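## 4. Staging and Sightlines at the Saavedra Room
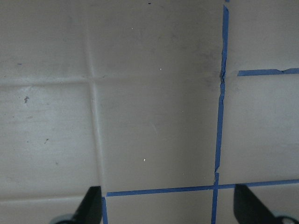 **Figure 2.** Tiled surface with strips of blue painter's tape along some of the grout lines.

The Saavedra Room holds most of the live comedy booked by the student programming office at Stestside College. It was built as a dining annex and has no raised stage. Performers work at floor level at the narrow end of the room, with a curtain behind them and a single standing microphone. The audience sits at round tables for the smaller shows and in rows for the larger ones. Both layouts were in use during the period we studied, and the choice between them was made by the office on the basis of advance sign-ups.

We treat the layout as a variable here because earlier work on campus comedy has mostly looked at who is booked and what they say. Attendance figures are reported where they exist, but the room is rarely mentioned. In our interviews the room came up early and often. Students talked about whether they could see the performer's face, whether they could leave without being noticed, and how far they were from people they knew. Performers talked about the same things from the other side.

### 4.1 Table shows and row shows

Table shows drew smaller crowds, with a typical attendance of roughly 40. Students at these shows came in groups and stayed in them. Several said they had talked during the set and did not think of this as rude, given that they were sitting at a table with drinks on it. One second-year student said the evening felt "like being in the cafeteria with somebody funny in it." Another said she had sat with her back to the performer for the first ten minutes and then turned her chair.

Row shows were quieter between jokes and louder on them. We did not measure sound levels, so this rests on our field notes and on what performers told us. The notes agree with each other on the point in every case but one, a row show in March when the heating failed and much of the audience left at the break.

Performers preferred rows. The reasons they gave were practical. In rows, faces point the same way, and a comedian can pick out one person to talk to without the rest of the room losing track of who is being addressed. At tables, half of the audience has to turn around to see who it is, and the exchange slows down. Two of the touring performers said they cut their crowd work short when they walked in and saw tables. A third said she kept it in and moved around more – which took her out of the light and away from the microphone stand.

### 4.2 The front of the room

In both layouts, the seats closest to the performer filled last. Staff at the door usually asked the first arrivals to move forward, and usually failed. Students gave fear of being singled out as the main reason for sitting further back, and this held for students who said they liked crowd work and would be sorry to see less of it. They wanted it to happen to someone else.

The office tried to deal with this in the second half of the study by leaving out the back rows until the front was full. Students then stood along the side wall. At one show the standing group was large enough that the performer, a former Stestside student, spent most of her opening talking to it. Field notes record this as the best received part of the evening, though it meant that the seated audience watched much of it sideways.

Tsoukalas (interview with the first author) described a similar problem at Nameck, the off-campus club she ran before joining the programming office. Magdalini Tsoukalas had used a low rail there to mark the edge of the performing area, and she believed that people sat closer once they knew where the performer would stop. The Saavedra Room has no such edge. Performers could walk in among the audience, and some did.

### 4.3 Survey responses

The short survey was sent by email after each show through Stuvum, the ticketing service used by the college. We received 656 usable responses over the whole period. Each asked for a rating of the show on a scale from 1 to 5, a seat location, and whether the student would come again. An open comment box was optional and was mostly left blank.

Ratings were higher for row shows than for table shows, but the two cannot be compared directly. Rows were used when the office expected a large crowd, and it expected a large crowd when the performer had television credits. We therefore looked separately at performers who had appeared in both layouts. There were few of them, all local, and the difference in their ratings was small and ran in both directions.

Seat location was more useful. Students who sat in the middle of the room were the most likely to say they would come again, in both layouts. Students at the sides were the least likely, and their comments, where they left any, were mainly complaints about the pillars. Students at the very front gave high ratings but were divided on coming again. We return to this group in Section 5, where the interview material is fuller.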